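4. Preparar o prato de palavras

O conjunto Zusano traz letras de espuma, pratos e tigelas de plástico. Escolha uma mesa lisa e com boa luz antes de começar.

1. Abra o saco das letras e espalhe-as num tabuleiro, com a face para cima.
2. Coloque um prato à frente da criança e uma tigela ao lado, ao alcance da mão.
3. Tire um cartão de palavra do baralho. Nas primeiras sessões use só os cartões do nível 2, em inglês, com palavras de três letras.
4. Procure as letras do cartão e passe-as para o prato, uma de cada vez.

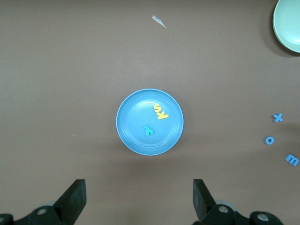 Fig. 14 - Prato azul com as letras "s", "k" e "y" (sky).

5. Deixe a criança rodar e aproximar as letras até a palavra ficar direita. As letras podem ficar inclinadas nesta fase - o alinhamento treina-se no capítulo 5.
6. Leia a palavra em voz alta e mostre o cartão.
7. Devolva as letras ao saco e passe ao cartão seguinte.

Nota: as cores não distinguem vogais de consoantes. Uma palavra pode juntar letras de cores diferentes.

Nota: se faltar uma letra, consulte a lista de peças na página 35.

ATENÇÃO: Peças pequenas. Não deixe a criança levar as letras à boca. Lave a espuma com água morna e sabão neutro e seque-a à sombra - não use a máquina de lavar nem o secador.

Stetden - Apoio ao cliente: formulário na contracapa | © Stetden. Todos os direitos reservados. | Voltar ao topo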